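**Home & Shared Workshop Builds > Humanoids > Jin: getting the hand to behave at a table**

### wattlebolt (thread starter)
Posts: 798 | October 2, 2018

Righto, long overdue update on Jin. For anyone who skipped the last thread, Jin is the full-size biped I've been putting together at Hiltidow, the shared workshop over in Arstead. Legs are done for now (they stand, they don't walk, please don't ask about the walking). What I've been chewing on since February is the arm and hand.

I've got the white desk set up against the wall with the little mesh shelf on the back of it, and the job is simple on paper. Pick up fruit, put it in the yellow basket. Later on, get the basket onto the shelf. I'm starting every run with a banana on a bare bit of desk because it's a nice bright colour, and the vision code finds it every time.

Finding it is fine. It's the last few centimetres that do my head in. The arm comes out level from the shoulder, parks over the top of the banana, and then the fingers want to close from straight above like one of those claw machines at the pub. Sometimes I get it, sometimes it skates off down the desk. I'm running the arm off a 24 V supply through a Druvent driver board and I reckon the wrist is lagging behind the fingers, but I'm not sure if that's the board or me.

Anyone been through this? 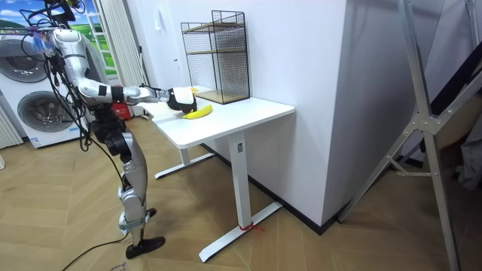
### solderjoe_77
Posts: 1,012

Nice to see it upright! The banana is a rotten first object, sorry. It rolls, it's curved, and coming down on it from above you need the hand lined up with the long way of the fruit or you're pinching air on one side. I'd do a block of wood for a week and come back to food later.

Also, is the Druvent the old one or the new one? The old one had a queue on the command side, so if you send finger and wrist moves together the wrist goes second. I had mine doing the same thing and blamed my kinematics for a month.

### wattlebolt

It's the old one. Bugger. That would explain a lot.

I hear you on the block of wood but I've done blocks. I'm bored of blocks! The whole point of Jin is real kitchen stuff, and I'd sooner find out now what goes wrong with it.

### gumleafgarage

Gotta disagree with solderjoe here. Fruit is great practice precisely for the reason he doesn't like it. If you tune on a wooden block you end up with a grip that works on wooden blocks. My own arm (much smaller, bench mounted, no legs, I'm not mad) was trained up on socks and spuds and now it'll have a go at anything.

What I would change is the approach. Why from above at all? Bring the hand in from the side with the thumb low. You've got a thumb that comes right across, so use it.

### wattlebolt

OK so I spent the evening on this and gumleafgarage, I owe you a coffee. I swapped to a side approach, thumb down near the table, palm turned in toward the basket, and put the red fruit in between so there's something for it to push up against. I left the banana on the desk as well, partly to see if the vision would get confused and partly out of laziness.
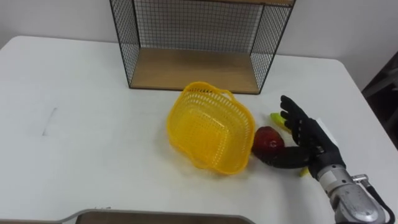 The fingers I'm leaving long until the thumb has made contact, and only then do they get told to curl. It means two separate commands with a little wait in the middle, which also gets around the queue on the Druvent, so that's two problems with one ugly fix. Grip force is still a guess. I've got it turned well down because I don't want to be cleaning fruit out of knuckle joints again.

One thing I don't love is that I now have to start with the basket really close. If it's any distance away the wrist has to swing as well as lift and we're back to the lag.

### solderjoe_77

I'll give you the side approach, it looks heaps better. I still say you're making it hard for yourself with the wait. Put in a current check on the thumb and close the fingers when it goes up. A fixed delay will bite you the first time something is sitting a bit further away than you expected.

And what's the point of having the basket that close? You can't lift over a rim if you're already up against it.

### wattlebolt

Fair question. Here's one from the head camera, same session. 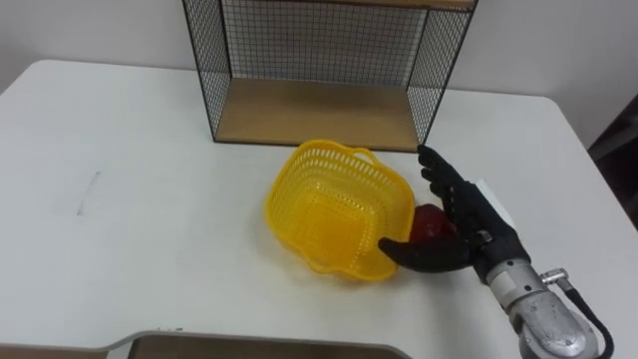 My thinking was that the basket could work as a backstop while the fingers close up. Fruit can't roll away if there's something on the other side of it. And it does do that, but you can see your point as well, the fruit is hard up against the side of the basket and the tip of the thumb has got as far as the rim. So any lift from there has to go straight up before it goes across, otherwise I'm dragging the basket along with me. I've written it as three moves now: close, straight up, then over. The third one is where I'm expecting grief, given how near the top finger gets to the side of the mesh shelf.

### gumleafgarage

Could you just shift the shelf?

### wattlebolt

I could, but the shelf is the next job and I don't want to recalibrate everything twice. I might turn it a bit. Or slide the basket toward the left half of the desk where there's loads of room, and live with the swing.

### pipclamp

Long time lurker, first post in this section. Two things from someone who has wrecked a few wrists.

First, your cable. You've got it coming off that side connector on the forearm and hanging. On a straight lift it's fine, but on a swing it'll tug, and a cable tugging on the forearm looks *exactly* like lag in the logs. I'd clip it further up the arm with a decent loop before you touch any more code.

Second, I'm with solderjoe on the current check. Sorry gumleaf.

### gumleafgarage

I never said anything against the current check! I'm against the block of wood.

### wattlebolt

Ha, noted, all of you. I hadn't thought about the cable. I've had so many of the things hanging off Jin's head and shoulder that I'd stopped looking at them, and there's one on the floor near the feet I keep meaning to tape down before I trip on it.

I've also gone back to the plain banana setup to get some side by side numbers, old approach against new, with the arm out over the desk and the hand tipped down.
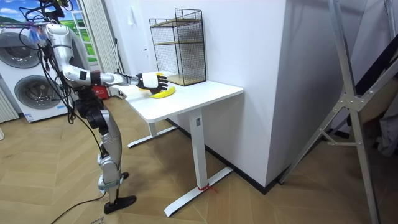 Plan is to run both with the cable as it is, then clip it and run them again, so I'll know how much was the cable and how much was the board. If the board is still dodgy after that I'll cough up for the new Druvent. Does anyone know if the mounting holes line up with the old one? I've only got a small gap inside the shoulder shell and I really don't want to be drilling it.

### solderjoe_77

Holes line up. The connector is on the other end though, so leave yourself some slack on the power lead.

### wattlebolt

Legend. Will post the numbers once I've got them, and I'll put the finger timing code up too if anyone wants to pick holes in it.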